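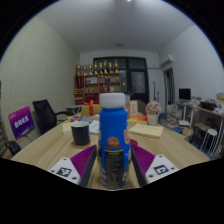
The blue bottle between the two fingers, on the wooden table.

In March I promised to write something about how we collect our examples, and then I did not write it. Neelam Shukla reminded me two times, so now I do it properly.

The task is simple to say. A person takes the gripper in the hand, closes it on a bottle, lifts the bottle and puts it down in another place. One such movement is one example. We want 600 of them before we train again, and when I closed the computer yesterday we had 39 good ones. I am not worried yet, but I look at this number quite often.

My first mistake was speed. I was moving as I move in my own kitchen, quick and a little careless, and when I played the recordings back the bottle was only a blue smear for part of the way. Onni Koivisto watched them with me and said that I should move as if the bottle was full to the top and open. I have kept this advice. Now one example takes me 12 seconds and the picture stays clear.

The second thing I had to learn is the approach. If the fingers come always from the same side and at the same height, the model learns this one path and nothing else. For the first attempt at training we had such a set, very tidy, and the arm missed the bottle every time we turned it a little. So now I begin each movement from another place – sometimes from high, sometimes almost along the table – and I try not to fall back into a habit. It is harder than it sounds. After half an hour the hand chooses the same way by itself, and then I stop and make tea.

We also leave ordinary things on the table. A mug, papers, a book, flowers in a small pot. Marjatta Ahonen wanted at first a clean table, and we discussed it for a long time. Her argument was that a clean table makes mistakes easier to find, and this is true. But the arm will have to work on tables that people use, and a model that has seen only bare wood can be confused by a coaster. We agreed that a small part of the set will be recorded with the bottle alone, for comparison.

The square markers on the finger plates need some care too. We use them for knowing how wide the gripper is open, so if my sleeve goes over one of them, that piece of the recording is lost for us. I roll up my sleeves now before I start. Marjatta Saarinen checks the files in the evening and throws away the bad ones, and she is strict. From my last session she removed 2, both because I let go of the bottle before it was standing properly on the table.

Next I want to try the same movement with the left hand. I am clumsy with it, so the examples will be slower and perhaps less beautiful, but Eino Hämäläinen thinks that a bit of clumsiness in the set does no harm. I will write again when I know if he is right.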